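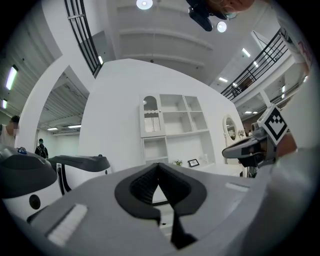 **Figure 3.** Hand-held gripper station, seen from the wrist camera of one unit. Ribbed V-shaped pad at center; second operator unit at right with its square fiducial marker.

### 3.2 Station setup and upkeep

The station is three kinds of part: hand-held grippers, fiducial markers, and a head rig worn by the operator (Fig. 3, top). All of it gets packed down at night, so setup has to be quick. Ours takes 15 minutes if the Halvorsen case was packed right. Often it wasnt.

Order matters. Grippers on first, then the head rig, then a marker check. Each marker is held up to the head camera at arm's length and turned slowly -- we want 100 consecutive frames with a clean detection. Fail twice, replace the marker. No cleaning and hoping. Glossy prints were dropped early on, overhead strip lights wash them out at steep angles.

Pads are the main wear item. The soft rubber ribs pick up lint and skin oil, and grip on small items gets worse well before the pad looks bad. Current rule: wipe every 35 grasps, swap at 667. The second number comes from the Hutbridge runs, where slips on the cup task started climbing past that point. Swap is done by hand, pull the old pad straight out, press the new one in until it seats. Do not twist -- the mount cracks. We lost two that way in January.

Camera calibration is redone after any pad swap and after any drop, however small. Pad tips should land in the same place in the wrist view each time. If they dont, check the mount screws before touching the software. Shagufta Gondal wrote the check script (Plelteo repo, same folder as the logger) and it prints pass or fail, nothing else.

One fault we have not fixed. The Wultov battery packs sag late in a session and the wrist stream drops frames without any warning in the log. Workaround is a forced pack change at lunch, plus a frame count against the clock at the end of each recording. Recordings that come up short are thrown out whole, not trimed. This cost us most of one Wednesday. Numbers in Section 4 exclude those recordings.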